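Patience, Lettuce and a Very Fussy Gripper

Gelten's test kitchen smells of nothing at all, which threw me. I'd come to Junside expecting grease and noise, and what I got was a white table and a burger cell called Brorkeo that goes through a setup check before every run. I was allowed to help! (A little.)

You start with the racks. They're clear plastic, one on each side of the tray, and each one has to sit square or the arm reaches for a slot that's slid half an inch over. I nudged the right one with my elbow and had to start my whole checklist again.

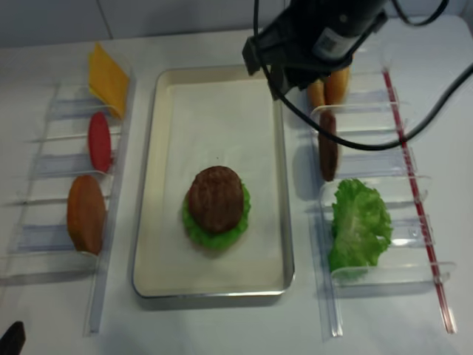 The gripper over the corner of the tray, with lettuce and patty already on the liner.

Then there's the cable. The crew at Dimitriou, who built the mount, like plenty of slack in it so the wrist can turn, but a loop that hangs too low can brush the food. So somebody moves the arm by hand to its far reaches and watches the loop the whole way. We did that 2 times on 13th May, and I got oddly attached to it.
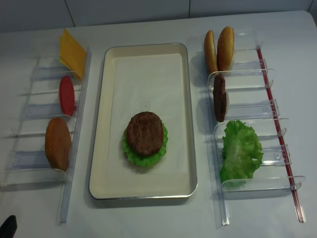
Lettuce is the part that eats up an afternoon. A patty is a patty, more or less, but every leaf curls its own way, and the grip setting that held one in April was tearing them by the time I visited. The log for that one setting runs to 232 entries — I read 44 of them over coffee and they're mostly the word "softer."

Wiping down the fingers comes last. Warm water, lint-free cloth, then back to the racks to check they haven't crept.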